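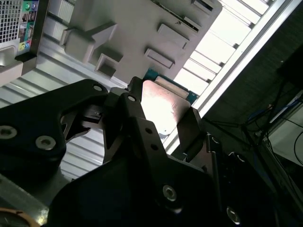
June, evening

Today I worked only on the planner. The old Borkex version takes 35 seconds to find a path between the bench and the drive bay, and that is too slow. I moved the collision check before the sampling, and in simulation it now needs up to 5. I am glad, but I still do not trust the grasp angle – it depends too much on the wrist camera calibration.

In the Pellau logs I also found 2 force limits with different units. I corrected both and wrote a test.

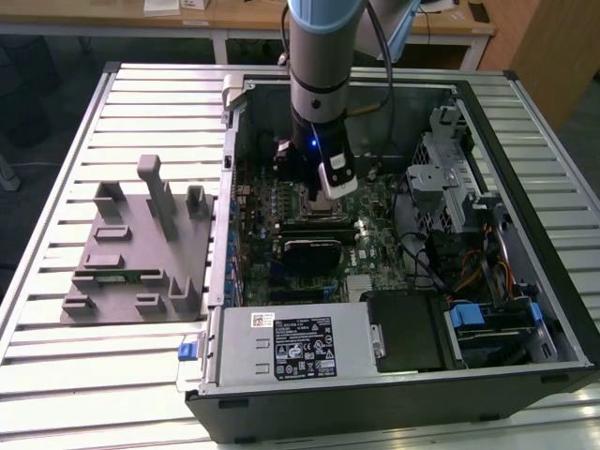
Before sleep

I keep thinking about the approach above the socket. Tomorrow I will lower the speed there and read log 115 again.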